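Shed and workshop electrics: my winter check, with comments

I do this every January and then forget what I found, so this year it's written down. Shed at Todside, one bench, one heater, far too many leads.

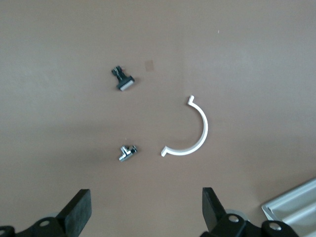

1. Consumer unit. Test button pressed, RCD tripped, reset fine. OK. The label is peeling again, so I've written a new one in marker pen.

2. Extension leads. Four OK, one not. The orange one has a nick near the plug and I've cut the plug off so I can't be tempted — I know what I'm like!

3. Plug fuses. I opened every plug (tedious, but do it). The radio had a 13 amp fuse in it. Changed to 3 amp.

4. Heater. OK after a good hoover. It now sits well away from the dust sheets. Rostam Kazemi next door had his under a shelf for years and I've nagged him too.

5. Bench lamp. Switch feels loose. NOT OK, unplugged until I get round to it.

6. Smoke alarm. Beeps nicely, battery swapped anyway.

7. Outside socket. Cover seal has gone hard and there was a spider living in it. Needs a new cover, on the list for Ultgate next time I'm over there.

8. Meter for the shed supply. Reads 3,113, up 298 on last year, and I'm blaming the heater.

Still to do: lamp switch, socket cover, proper hook for the leads.

Checked and signed off apart from items 5 and 7, 1 Feb 2018.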